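Recording videos at home: sorting out a spare room
Tamara Ene
26 Oct 2025

I've been putting sewing videos up from our place in Turnstead for two years. My channel has just passed 2000 subscribers, and most of the questions I get are about the room.

Sound first

Hard walls make your voice ring. Hang a doona behind the camera and put a rug on the floor. Turn the fridge off if it's next door, and leave your car keys in it so you remember to turn it back on.

Keep the microphone close, a hand span and a bit from your mouth. A cheap clip-on at that distance sounds better than a dear one across the room.

Lighting

Face the window. If the sun comes straight in, pin up an old white sheet. At night I use two desk lamps bounced off the ceiling, with the same colour bulb in both.

Backdrops

Use matt paint. Gloss shows every lamp. Greys, khakis and beiges are easy on the camera, and a sample pot will cover a sheet of hardboard. Stand roughly 30 cm or more in front of it so your shadow drops lower.

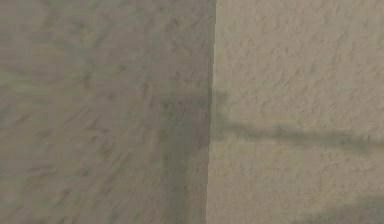

Cables and storage

Tape cables along the skirting board, never across the doorway. Label both ends of each one. Clear the memory card the same night, once you've checked the files open on the computer.

Dust

Wipe the lens with a microfibre cloth, never a tea towel. Wash the doona in January when it'll dry on the line in an afternoon.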